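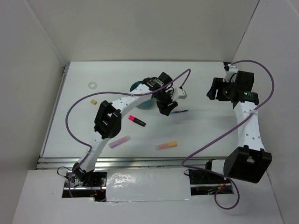
Small things keep ending up all over my white worktop – container, tray or drawer?

Posted in Home and Workspace > Tidying

deskside_drimden

I have a white worktop where I do most of my writing, labeling and small repairs. It has a wall on three sides and the light is good, so I want to keep using it. My trouble is the little stuff. At the end of the day there are always a few small objects lying around on the white surface, and before I can start anything the next morning I have to move them all.

My only real storage on the top right now is a teal cylindrical container. I've been trying to make it do everything. Pens go in it, which is fine, but so do clips, the tape measure, spare batteries and whatever else is in my hand. Then I can't get at the short things without tipping it out, so I stop using it and leave things next to it. The thin blue pen is the one I use most and it's nearly always out on the table.

What I've tried so far:

A second cup, same height. It filled up with the same mix as the first one.

A shallow tray from the Plokby store in town (the Matei, the medium one). It took up so much of the surface that I moved it to a shelf, and now nothing gets put in it.

Putting everything in a drawer. The drawer is in another piece of furniture, so I have to get up.

I don't need it to look like a catalog. I'd like the middle of the surface free when I sit down, and I'd like the pen to be somewhere I can find it. I can spend up to 22 dollars. No drilling, please, the walls have to stay as they are.

Is one container enough if I'm stricter about it, or should I go back to a tray?

5 replies hidden, 3 shown

lowshelf

One container is enough for pens. It isn't enough for everything, and I think that is most of your trouble.

Go by height. If a thing stands up in the container and the top of it sticks out over the rim, it can live there. Pens, pencils, a marker, a ruler, a narrow pair of scissors. If it drops below the rim it has to go somewhere else. A tall cup with short things at the bottom is a cup you have to empty every time.

For the short things get something low and small. The medium Matei is too wide for what you describe. I have the small one and it's about as long as a pen, and it sits against the side wall of my desk where I never work anyway. You could also use a saucer or the lid of a food box and save the money. Try the lid first for a couple of weeks and see what you really put in it.

Then where to put them:

Put the container toward the back, on the side of your writing hand. You should be able to drop a pen in without leaning over your work.

Put the low tray or lid next to it. If they're on opposite sides you'll only use the nearer one.

Leave the front clear. Anything kept at the front edge gets pushed back by your arms and ends up in the middle.

Batteries don't belong on the worktop at all. Same with spare clips. Keep a few out if you use them daily and put the box in the drawer. You don't mind getting up for something you need once a month.

About the blue pen – I'd let it stay out. I have one pen that lies flat along the back of my desk and I stopped fighting it. It's one thing, and I know where it is.

Comments on this reply

deskside_drimden: The height rule makes sense. I tipped the container out last night and more than half of it was below the rim. I've put the short things in a jar lid for now.

lowshelf: Good. If the lid slides when you reach for something, put a bit of shelf liner under it.

poltine_user

just get a pen with a clip, I use the Poltine ones and clip it to my notebook. never lose it. you don't need a container

Comments on this reply

deskside_drimden: Thanks, but it's the other items too.

quarterpast

I agree with most of what lowshelf wrote but I'd add a fixed time to clear up, or the tray will fill the same way the cup did.

Mine is at a quarter to six and I stop after 15 minutes whether it's finished or not. Usually it takes less. The order I use:

Take everything off the surface and put it on a chair or a towel. Wiping around things doesn't work on a white top, the marks stay where the objects were.

Wipe with a damp cloth and dry it. For ink, a little rubbing alcohol on a paper towel, but test a corner first. It dulled the finish on one of mine.

Put back the container with the pens in it. Test any pen you have doubts about on scrap paper and throw out the dead ones.

Put back the low tray with only what you used that day.

Whatever is still on the chair goes in the drawer or to the room it came from.

I also set a limit. I keep seven things out, and the container with its pens counts as one. The number isn't important, pick one that suits the size of your top. When I bring in something new I have to decide what leaves. Before that I once sorted the whole desk and had some 200 paper clips, in four different places, and I hardly ever clip anything.

One place I'd differ: I wouldn't let the pen lie out. On a white surface it's easy to spot, true, but mine rolled under the papers and then onto the floor. Standing in the container it can't roll. If you do leave it out, lay it against a wall.

Comments on this reply

lowshelf: Fair point about rolling. Mine has flat sides so it stays put.

deskside_drimden: I'm going to try the end of day clear with a limit of ten, and the jar lid until June. If the lid works I'll buy the small tray. Does anyone know if the Plokby store takes back the medium one without the sleeve?

quarterpast: They took mine back with just the receipt, but that was a different branch.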